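**Ticket: Basthorpe cell, grasp scores won't reproduce after the move to the Nikolaidis sampler**
Status: open, waiting on rerun
Opened: 19 May 2025
Component: Truris (grasp scoring), bin workspace

Hello all, and apologies in advance for the length of this one. I've tried to put everything in one place so that whoever picks it up doesn't have to go digging through the chat.

**What I expected**

The write-up for the Grutness method says that if you train the scorer on the full set of 3,167 attempts and then test it on held-out objects, the predicted score and the real outcome should rise together. We had that in January, and rather a lovely plot it was too. Low scores failed, high scores held, and the bit in the middle was a muddle, as you'd hope.

**What I get**

With the new sampler the plot goes flat at the top end. Anything the scorer likes a great deal does no better than the things it only quite likes. It isn't a crash and there's nothing red in the log, so it took me longer to notice than I care to say.

**Tried so far**

1. Reran with the old random seed. Same flat top.
2. Put the January weights back and left everything else new. Flat again, which made me think the training wasn't to blame.
3. Put the old sampler back with the new weights. The slope came back! I made a cup of tea at this point, feeling very pleased with myself.
4. Capped the sampler at 700 candidates per attempt instead of 2,000. Better, though still not what we had.
5. Rechecked the camera-to-arm calibration, in case it was a plain old offset. It was fine, well inside what we normally allow.

**Where I've got to**

My best guess is that the sampler is now so thorough that it finds the scorer's blind spots for it. If you offer it 2,000 grasps and keep the top one, you are quite likely to keep the one it is most wrong about. With the old sampler we never looked hard enough to trip over those. I went through the top-scoring failures by hand yesterday evening, and a good many were on long, thin things held near one end, where the depth map has a hole or a ragged edge and the scorer seems to read that as a nice clean side to close on.

So I'd like to change how we report the result as well as how we run it. At present the log gives one success rate per session, and that hides all of this. Could we split it by score band, please, and by object? I know it makes the tables longer — I'll do the formatting myself if that's the sticking point.

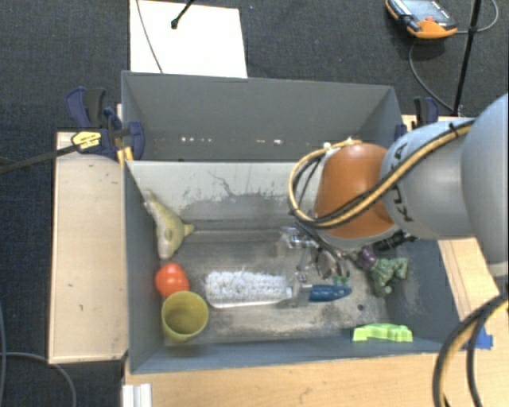
Object mix matters more to this method than I had allowed for, and I'd ask that we write it down with every session from now on. The scorer only ever sees shape, so a bin's contents more or less decide how hard a day it is going to have. A brush lying flat, with that long head at one end and a tapered blue handle at the other, asks for quite a different grasp from the round red thing over by the left wall, and the see-through cup in front of that is just the sort of object I'd expect to give us gaps in the depth. Lump all of those into one number and you could talk yourself into nearly anything. The green and purple toy figure is another I'd want listed separately, as its limbs give the sampler plenty of narrow places to propose.

**Next steps**

- Rerun both samplers on the same fixed list of objects, 2 passes each, with the cap at 700.
- Save the full ranked list of candidates for each attempt and not only the winner. Disk space is fine, I checked.
- Try averaging each score with its near neighbours before picking. A grasp that is only good at one exact spot probably isn't much good.
- Leave the January plot out of the Grutness draft until the rerun is in.

If anyone still has the old sampler config from before the tidy-up, do please attach it to this ticket. I rebuilt mine from memory and I'm fairly sure of it, but I'd sleep better with the original. I'll add the banded tables underneath once the first pass is through.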